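Planning and Buying Equipment for a Towel Folding Station

Student project report, second version
Authors: Kaede Murakami, Ebenezer Aryee
Apr 19, 2018

1. Purpose of the report

Our team was asked to prepare an equipment plan for a towel folding station. The station will be used by the next group of students, who begin in June. The budget given to us by the department is 3,000 dollars, and it must cover everything except the robot arm, which the laboratory already owns. In this report we explain what we propose to buy, what we decided to postpone, and which prices are still open.

Our first version was returned to us with the remark that the list was too long and the priorities were not clear. We have tried to correct this. The first list had 23 items, and the present one has 18.

2. The work surface

We started from the table, as every other item is placed according to it. The arm works with terry towels, and we wanted a surface that is soft and has a different color from the cloth. Felt in dark green satisfies both wishes and is cheap to replace. We asked Festwood for felt cut to size and for a second piece to keep in the cupboard. Their offer is within the budget, but the delivery is charged separately, and this we had forgotten in the first version.
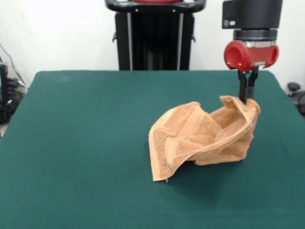 Figure 1. Gripper holding a raised fold of the towel over the green felt.

The fingers we have now are thin and parallel. They can take a fold of cloth between them, and for this reason we do not ask for a new gripper. We do ask for one spare pair of fingers. Semeniuk can make them according to our drawing, and the price becomes lower if we order 3 pairs together. Kaede is of the opinion that we should order three. Ebenezer would prefer to spend this money on cables. We leave the decision to our supervisor.

3. Cables and floor space

In the first version we gave cables only one line, with the word "various". This was a mistake. When we looked at the station from the head camera, it was easy to see how much of the floor is taken by cables, especially on the left side, where they lie in a large bundle of loops. A person who walks to the stand has to look carefully at his feet.

We therefore propose floor channels for both sides of the work surface, hook and loop straps, and labels for both ends of every cable. We also want several shorter cables to replace the longest ones. Vender sells all of these, so that only one order and one delivery charge is necessary.

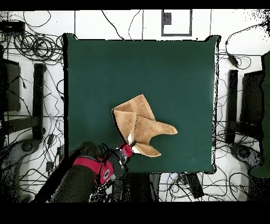

4. Towels and small materials

Towels are also equipment, although in our first version we did not count them as such. Terry cloth changes with use and washing, and a new towel does not fold in the same way as an old one. The plan includes one set of tan towels from Vevthorpe, all from the same order. A border stripe is desirable, as it helps a person who watches the recordings to understand how the towel is turned.

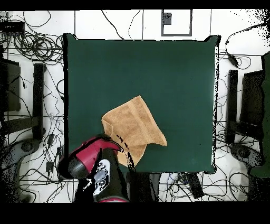 Figure 2. Loosely folded towel with a pointed flap, head camera view.

We would like to have a second color later, but a green towel must be avoided on this felt.

5. Items which are postponed

A second table is postponed to the next budget year. The same is true for the new camera stands, as the present stands are sufficient if they are fixed better. For this we need only clamps, and they are included under small materials.

6. Open questions

The price from Semeniuk is valid only until the end of June. Festwood has not yet confirmed the thickness of the felt. We also do not know if the floor channels can be glued to the tiles, and Ebenezer will ask the building office before we place the order with Vender. If glue is not permitted, we will change to the heavier type, and the list of prices in the appendix must then be corrected.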